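14/07/2022
Moisture pickup in snack films, second round

Picked up where we left off in March. Melahat Demirtaş had the chamber set to the warm/humid program overnight and it was holding when I came in. Door seal on the left side is still stiff. I wiped it down and it closed on the second try.

Films on test are the Saarela metallized and the Punamel clear. Both rolls were cut last week and kept in the dry cabinet. The Punamel curls badly once it is off the core, so I weighted the strips under the steel plate before making pouches. Should do that the night before next time.

Made 30 pouches, half from each film. Each one got a desiccant sachet and was sealed on the Histeck bar sealer. The first few Punamel seals had a wrinkle near the corner and I remade them. Turning the dwell up one notch fixed it. The metallized ran fine at the old setting, so the two films are not sealed identically. Wrote the settings inside the cover of the log.

Weighed all pouches before they went in. The Stustus balance drifted during warm-up and I had to throw out the first six readings and start over. After that the check weight came back the same every time. Pouches are on the middle rack, seals facing up, not touching each other.

Melahat asked why we stopped the March run early. Answer is in the old log: the counter on the sealer had gone past 2,983 cycles and the PTFE strip was scorched, so the seals could not be trusted. The strip is meant to be changed every 1,000. New one went on this morning and I reset the counter. 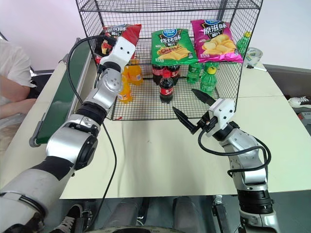

One thing to settle before the next batch is the flex step. Real bags get squeezed, packed and stood up before anyone opens them, and a flat pouch in a chamber has had none of that. Metallized film is the one I worry about, as creases can crack the metal layer. Melahat wants to flex half the pouches by hand. I would sooner build a simple twist jig – hand flexing will vary too much between the two of us.

Also need a blank set with no desiccant to see how much the film itself takes up. Forgot it this time.

To do:
Weigh again tomorrow morning, same order, same balance
Order PTFE strip, two spares
Sketch for twist jig
Ask Saarela for the coating thickness on this roll
Dry cabinet indicator is turning pink – swap the beads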